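Print this chapter | E-mail to a colleague | 2 comments

Chapter 4
Wood and Water

4.1 Why a board changes its size

A tree contains a very large quantity of water. When it is cut and sawn, this water begins to leave the wood, first from the hollow spaces of the cells and later from the cell walls themselves. The first loss makes the wood lighter but does not change its size. Only when the walls start to dry does the board become narrower. This point is called fiber saturation, and the student should remember it well, for most of the present chapter depends on it.

The movement is not equal in all directions. Along the length of the trunk it is so small that a builder can usually forget it. Across the growth rings it is larger, and in the direction that follows the rings it is the largest of all. A wide board sawn from the outer part of the log will therefore often bend into a shallow cup – every person who has left a shelf in a damp cellar knows this shape.

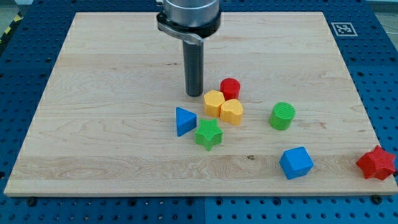

A common answer to this problem is to saw the wood into narrow strips and glue them together at their edges. Each strip still moves, but no single one can pull the whole panel very far. Obinna Ojo, who taught joinery at the Aquino workshops from 1973, asked his students to leave a new panel in the room for 2 weeks before they planed it. In his notes he writes that "the wood must first learn the air of the house."

The glue does not stop the movement. A panel that is fixed tightly on all sides may split in a dry winter or push its frame apart in a wet July. For this reason a table top is held with slotted screws or small wooden buttons, which permit it to slide a little across the grain.

In section 4.2 we shall measure the moisture content of a sample. The student will need an oven, a scale that can weigh up to 500 grams, and a piece of maple or beech without bark – the drying takes a full day, so the work should be started in the morning.

Print this chapter | E-mail to a colleague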